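How does a robot learn to use a spoon?

You probably do not remember the day you learned to eat with a spoon. It took you many tries, and much of the food went on the floor. A robot has the same problem. It has a strong arm, but at the beginning it does not know what a spoon is for.

In our lab we have a robot arm with the name Stesto. Its hand is called a gripper, and it has fingers which can open and close. We want Stesto to learn small kitchen jobs, such as scooping something out of a bowl and putting it in another place.
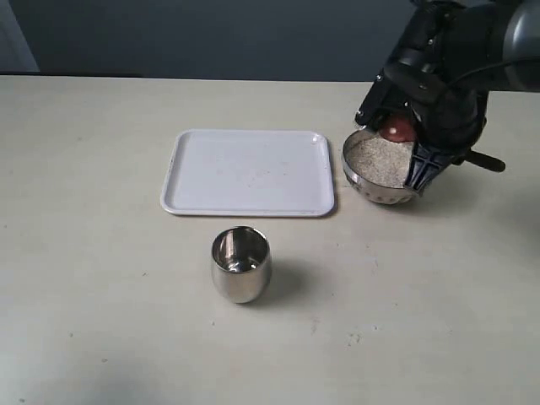

Stesto's gripper with the steel bowl. The tray and the cup are both empty.

Why is scooping difficult? Think about a wooden block. When you push it, it moves, and it is still a block. Small grains are different. They slide and roll, and they make little hills and holes. Every time the robot touches them, the shape in the bowl is a new one. So the robot cannot just repeat the same movement again and again.

First, a person shows the job. Sum-yee Au moves the arm with a controller, and the computer saves two things: what the camera sees and how the arm moves. We call this a demonstration. It is like when your grandmother holds your hand while you stir the soup.

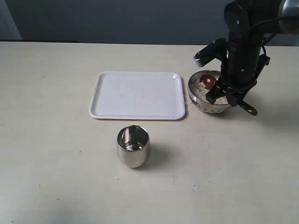
Photo: Ishbel Tennant, Heltside

After the demonstrations comes the part that we wanted to study. The old method was only to copy. The robot looked at the bowl, searched for something similar in the demonstrations, and did the same movement.

With the new method, the robot must also make a guess. Before it moves, it guesses how the bowl will look one moment later. Then it moves and compares. Was the guess right? If it was wrong, the computer changes its numbers a little, and the next guess should be better. You do this too - when you pour milk, you guess when the glass will be full, and you slow down.
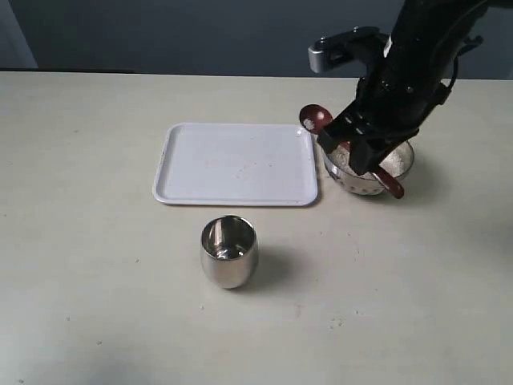 Robot Learning Team, Halliday Lab

To know which method is better, we needed a fair test. Each method got 3000 tries with the same kinds of bowls and spoons. A try was good only if the grains arrived in the right place.

Copy only: 1466 good tries
Copy and guess: 2631 good tries

So guessing helped a lot. But Stesto still makes mistakes. It has trouble when the bowl is nearly empty, and sometimes it holds the spoon too low. Calum Semple is now testing a slower movement for these cases.

Try it at home

Put some dry rice in a bowl and take a spoon. Close one eye and guess how many grains you will get in one scoop. Then count them. Do it 3 times and write down your guesses. Are they getting closer?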